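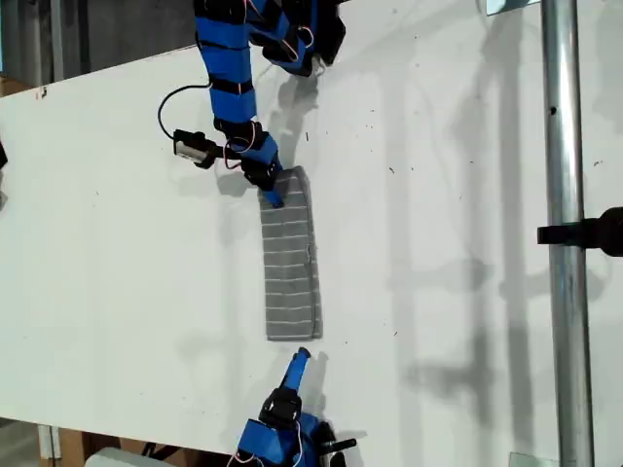
Folded grey cloth with thin white stripes.

Grounds and Clubs > Out and About > Open day at Flarent Oval

A day at Flarent Oval, and a long drive for a sausage in bread

Posted 26 Jun 2021

I'd been meaning to get to Flarent Oval for years. My old coach used to bang on about the place every time it rained at training (which where I grew up was most of the winter), how the Sillau pitch never held water and how you could hear the crowd from the railway bridge. So when the club put up a notice saying they were opening the whole ground for the day, change rooms and scoreboard and all, I filled the tank and went. It's 243 kilometres from my driveway to their gate and I enjoyed nearly all of them, apart from the bit behind the caravan.

Sillau is a soccer town in footy country. There are two ovals with proper goalposts on the way in and you'd swear you had the wrong place, and then the road drops down past the silos and there it is, a rectangle with a little grandstand on the western side and a row of peppercorns behind the far goal. Entry was a gold coin in an ice cream tub.

First person I ran into was Rigoberto Mamani, in a club beanie pulled down so far I took him for a teenager. He played left back for them for the best part of two decades and he had the keys to everything, a great jangling ring of them, so I more or less attached myself to him for the morning. He didn't seem to mind! We started under the stand. The home change room has a bench that slopes towards the door, and the seniors sit at the top end and the new kids at the bottom, and if everyone leans at once you get squashed up against the boot rack. The away room has a flat bench and one working shower. I asked if that was deliberate and he said the plumber had been rung.

The grandstand itself is called the Orakzai Stand, after the family that had the timber yard and paid for most of it. It has 776 seats and Rigoberto reckons he's seen it full three times, two of those against Kanusard. If you only know one thing about Sillau you probably know about Kanusard, the next town along the river, and I heard the word said in about nine different tones of voice before lunch. The two clubs used to play a home and away in October, after the proper season finished, for a trophy that is a brass tap mounted on a fence post. The tap is at Kanusard at the moment. There's a bare nail in the clubrooms where it goes.

I did the talk at eleven in the clubrooms, expecting ten minutes of mumbling into a microphone, and it was terrific. Farzana Kakakhel has been digging through the club's old minute books and match programs and she'd picked out the story of the 7-all draw, a cup tie that went on until the ball couldn't be seen and got finished by the headlights of a ute parked behind each goal. She read out the referee's report, which ran to a single paragraph and spent half of it on the state of the sandwiches. A bloke behind me kept adding bits under his breath. He'd been a ballboy that night, and in the end she just waved him up the front and let him have a go.

What I liked was how she wouldn't tidy it up. There's a version where the keeper played the second half with a broken wrist, and everyone in the room clearly knew that version and wanted it, and she said she's got the next week's team sheet and he's on it. Groans all round. Somebody called out that he'd have played with two broken wrists. I don't think she's going to win that one.

Lunch was sausages, onions over or under (there's a sign), and a curry from the Farooqui family's van that had a queue out past the turnstile. Arsalan Farooqui coaches the under-twelves girls and was serving with one hand and yelling at a small-sided game with the other, if you can yell with a hand. I went back for seconds and missed the penalty shoot-out with the former captains — everyone told me about it afterwards, at length, so I feel like I was there.

In the afternoon you could go up inside the scoreboard. It's hand-operated, tin numbers on hooks, and you climb a ladder that I'd describe as firm but steep. Kulsoom Virk took us up in fours. She has been doing the numbers since she was thirteen, and there's a slot at eye level where you watch the match with one eye and look for the right digit with the other. They own only one number eight, apparently, and it's never come up. The view is magic. You get the whole pitch, the river, and the Kanusard water tower poking up on the horizon, which I was told the club has looked into having a tree planted in front of.

A couple of grumbles, seeing I drove all that way. The parking map on the notice had the gate on the wrong road, so half of us did a lap of the cemetery. And the memorabilia room was so tight that once six people were in, number seven had to stand in the kitchen, and I got only a quick squiz at the old jumpers through someone's armpit. I'd have happily queued and had a proper look. The team photos are down the hallway, though, and you can take your time there. Check out the moustaches in the third one along.

They finished up with a walk around the boundary led by Anum Sethi, the current women's captain, who's got a voice that'd stop a train and doesn't need the megaphone they gave her. She pointed out where the old pitch ran before they turned it ninety degrees (you can still feel the ridge of the original halfway line under your shoes, near the northern corner flag) and then she got thirty of us to stand in the stand and do the home chant. I won't write it out. It mentions Kanusard, and a goat.

I got away just on dark, with a scarf, a tea towel and a jar of somebody's relish, and stopped on the railway bridge for a minute with the window down. There was no match on, so of course there was nothing to hear but magpies.

If you want to go for a game, home matches kick off at two and the canteen opens at noon. Take a cushion for the stand.

Comments (4)

peppercorn_end
Great write-up. For the record he DID break the wrist, my uncle drove him to the hospital.

Marg from over the river
The tap looks very nice where it is thank you. Polished every week.

leftfoot30
Was the one working shower the hot one or the cold one? Asking as a Kanusard reserve who remembers.

peppercorn_end
@leftfoot30 there's a hot one??

Contact us | Copyright Grounds and Clubs | Back to top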